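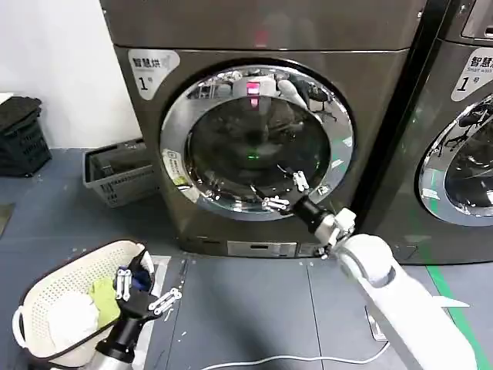 コインランドリーで過ごす時間なんて人生の無駄だ、とミーケ・メイエルは言う。洗濯物を放り込んだら家に帰って、終わったころに取りに来ればいい。待っているあいだに本でも読むつもりだろうけど、どうせ電話を眺めて終わるでしょう、と。

痛いところを突かれた。たしかに私も眺めている。それでも、私はあの待ち時間が大好きなのだ。好きすぎて、家の洗濯機が直ってからも通い続けているくらいである。

待つことが嫌われるのはわかる。病院の待合室も、役所の窓口も、乗り継ぎに失敗した駅のホームも、いつ終わるのか見えないからつらい。ところが洗濯の待ち時間は、終わりがちゃんと数字で出ている。残り何分、と機械が教えてくれて、その数字はほぼ約束を守る。しかも、そのあいだ私は何もしていないのに家事をしていることになっている! こんなに都合のいい時間がほかにあるだろうか。昼寝をしていれば後ろめたいし、喫茶店に座っていればコーヒー代の元を取ろうとしてしまう。洗濯を待つ人だけが、堂々とぼんやりできる。

四月に越してきたとき、私はこの町に知り合いがひとりもいなかった。最初に言葉を交わしたのは、通りの角にあるランドリーでだ。パトリシオ・レケナという年配の男性で、シーツの端を持ってくれないかと頼まれた。一人で大きなシーツをたたむのは確かに骨が折れる。二人で角を合わせ、近づいて、離れて、また近づく。知らない人とダンスをしているようで妙におかしく、たたみ終わるころには、近所でいちばんおいしいパン屋と、雨の日に必ず水がたまる横断歩道を教わっていた。引っ越しの手引きには載っていない話ばかりだった。

こういう会話は、用事があって会う相手とはなかなか生まれない。約束をして会えば、何か話さなければと思う。ランドリーでは黙っていてもかまわない。話してもいいし、途中でやめてもいい。乾燥が終われば、そこでおしまい。名残惜しくもないし、気まずくもない。次に会えばまた少し話す。このゆるさが、大人になってからは本当に貴重だと思う。

匂いもいい。柔軟剤の甘い匂いと、温まった綿の匂いが混ざって、冬などは入ったとたんに肩の力が抜ける。乾いたばかりのタオルを抱えて歩く帰り道は、ちょっとした勝者の気分だ。雨の日曜に靴下が全部乾いているというだけで、来週はなんとかなりそうな気がしてくるから不思議である。

もちろん、いいことばかりではない。混んでいる夜は座る場所もないし、終わった洗濯物を誰も取りに来ない機械の前で、触っていいものかどうか悩むこともある。小さな子どものいる家や、夜遅くまで働く人にとって、待ち時間は贅沢でもなんでもなく、ただの負担だろう。メイエルの言うとおり、家に帰れる人は帰ればいい。そこを否定するつもりはまったくない。

ただ、最近の店づくりを見ていると、待つ人の居場所がどんどん減っている気がして、それは惜しい。椅子が消え、机が消え、終了の通知だけが手元に届く。便利なのは認めるし、私も使う。けれど、椅子を4脚残すくらいの余裕はあってほしい。小さな机があれば、手紙も書けるし、宿題をする子もいるだろう。読み終えた本を置いていける棚があったら最高だ。立派な交流施設を一から建てるより、みんながもともと用事で来る場所に腰を下ろせるようにするほうが、ずっと早いと私は思っている。

図書館も公園も好きだが、あそこには行こうと決めた人が行く。洗濯物は、学生にも、単身赴任の人にも、布団を汚された猫の飼い主にも、分け隔てなくたまる。ふだんはすれ違いもしない人たちが同じ時間に並んで待っているのだから、こんなに面白い場所はない。

先日、この話をもう一度メイエルにしたら、それならあなたの毛布も大きいんだから、たたむときは呼びなさいよ、と言われた。来週、二人で行く約束をした。毛布は2枚ある。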